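Bedroom Furniture Standard: Drawer and Anchoring Rules Revised

The working group on small bedroom furniture has closed its review of the drawer section and sent the revised text to members. The changes apply to nightstands, low chests and bedside cabinets sold flat-packed or assembled.

The main change is to the extension test. Under the old text, each drawer was opened singly with the others shut. The new text requires all drawers to be opened together to their stops, with a load in each, and the unit must stay upright on both hard floor and carpet. Units that fail may still be sold if an interlock allows only one drawer to open at a time.

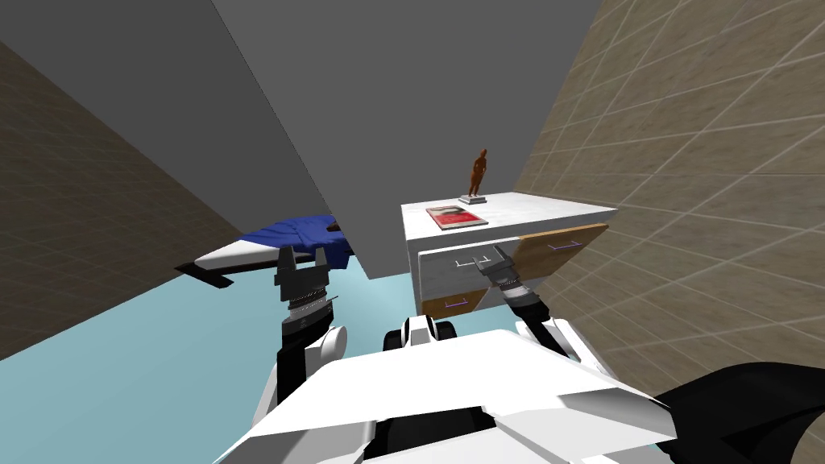
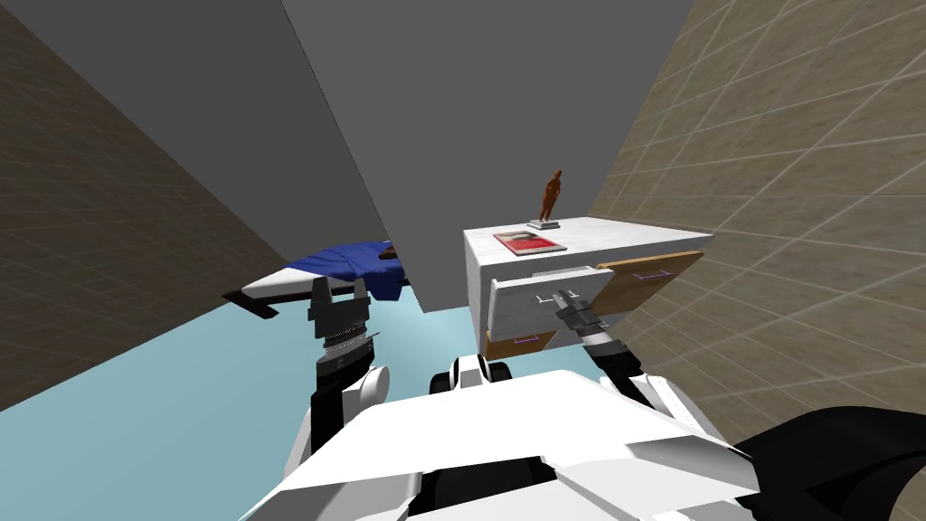
Second view: drawer open, held at the handle.

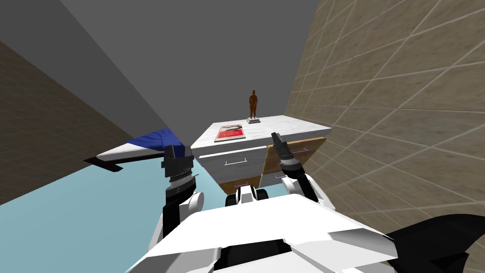 MONTREAL, October

Josée Pelletier, who chaired the review, said the single-drawer test had been kept too long. "Most units that passed it would pass the new one as well," she said. "The ones that don't are light in the base and deep in the drawer."

Test results submitted by Gruvinex and Terka covered 576 units in 31 models. Three models failed on carpet and passed on hard floor. Both companies used the same runner type, so the group has asked for a further set of results on roller runners before the annex is fixed.

Handle strength is now treated separately. A handle must withstand a straight pull and a pull to either side without loosening. Aishwarya Rajan asked that recessed grips be exempt, and this was accepted.

Wall anchors remain mandatory for units above the height limit. The instruction sheet must show the anchor step before the drawer step. Stone and stone-effect tops are to be weighed with the unit, and the weight is to be printed on the carton.

Comments on clauses 3 to 17 go to Subbarao Rodrigues at the secretariat. The roller runner results will be circulated separately.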